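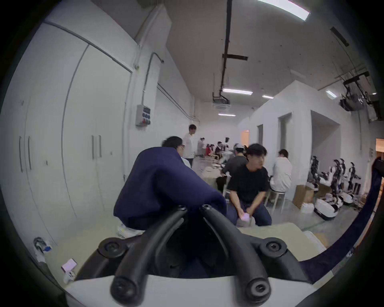

O pano azul-marinho, diante dos armários brancos do corredor.

Heidrun Holzer chegou à oficina às sete e foi direta aos armários. Abriu o primeiro par de portas e encontrou latas. No segundo estavam as caixas de Brosberg, ainda com a fita. O casaco do pai não estava em nenhum dos dois.

Bartosz apareceu ao fundo do corredor com uma chávena na mão.

– O que procuras?

– Um casaco azul. Deixei-o aqui na terça-feira.

– Azul há muita coisa. A Ginette levou um saco de roupa para trapos.

Heidrun fechou as portas. O pai tinha usado aquele casaco cerca de 30 anos, primeiro na Bouchard e depois em casa, para tratar das galinhas. Os punhos estavam gastos e um dos bolsos já não tinha fundo. Ela trouxera-o para coser o bolso na máquina da oficina e depois telefonaram-lhe da escola.

Ginette Petrenko estava na sala pequena, com a tesoura em cima da mesa e o saco aberto no chão. Tinha cortado lençóis, duas camisas e uma toalha.

– O casaco? – disse ela. – Cortei uma manga. Depois vi que tinha um papel no forro e parei.

Tirou o papel da gaveta. Era um talão da loja Pilline, de uma compra de 80 coroas, dobrado em quatro. Nas costas, com a letra do pai, estava escrito: pão, pregos, ligar à Heidrun.

Heidrun leu duas vezes e meteu-o na carteira.

– Peço desculpa pela manga – disse Ginette.

– Cose-se.

– Vai ficar mais curta.

– Ele também tinha um braço mais curto do que o outro. Queixava-se sempre disso nas lojas.

Ginette procurou a linha azul. Havia preta e havia uma castanha muito escura. Escolheram a preta. Bartosz veio perguntar se alguém queria café e ficou encostado à porta, a ver as duas a alinhavar a manga sobre a mesa. Às nove ainda faltava o bolso. Heidrun ligou para o trabalho a avisar que chegava depois do almoço.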